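Flekholm Room Notes
README

Version 5

Flekholm is a set of notes on how one shared workroom is furnished and put back in order at the end of a session. It covers the furniture, the paper and supplies kept out on it, and the tidying steps. The notes were started in July and are kept by the Gisdale office.

Contents

items.csv - one line per item, 593 lines
places.csv - the places an item can belong to, 55 lines
steps.txt - the tidying steps, in order
changes.txt - what changed between versions

How items are listed

Each line in items.csv has an item name, a home place, a second place if there is one, and a free text note. Names are in lower case and singular. Color goes in the note unless it is the only way to tell two items apart, as with colored paper. Sheets of paper are listed by color and size, and a stack is one item no matter how many sheets are in it.

Furniture is listed too. Tables, stands, shelves and desks each have a line, and most of them also appear in places.csv, so that "on the white table" and "the white table" can both be looked up. If a piece of furniture is moved for good, change its line in items.csv first and then the place.

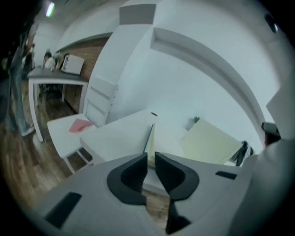 Places are named by the furniture and then the part of it: table top, shelf upper, shelf lower, desk top, floor under desk. Left and right are always given as seen from the door. Version 3 used the window side for this and some of the older notes still do. Those lines are marked "old side" and should be checked before use.

Tidying steps

There are 7 steps in steps.txt:

1. Pick up anything on the floor.
2. Clear the table top.
3. Stack loose paper by color.
4. Return books and boards to their home place.
5. Hang up bags and straps.
6. Water the plants if the soil is dry.
7. Push the furniture back and turn off the lights.

Steps 2 and 3 can be swapped. Step 6 used to be part of step 4 and was split off in version 4.

Known problems

Several boxes are listed by what was in them at the time, and the contents have changed since.
The Melnychuk shelf labels don't match places.csv. Go by the file.
Small plants get moved often - treat their home place as a suggestion.
Cables have no lines of their own yet.

Related files

The supply list is kept separately under Cirow. It uses the same item names but has its own numbering, so match the two by name only.

Use

Free to copy and change for your own room. Please keep the version number with any copy you pass on.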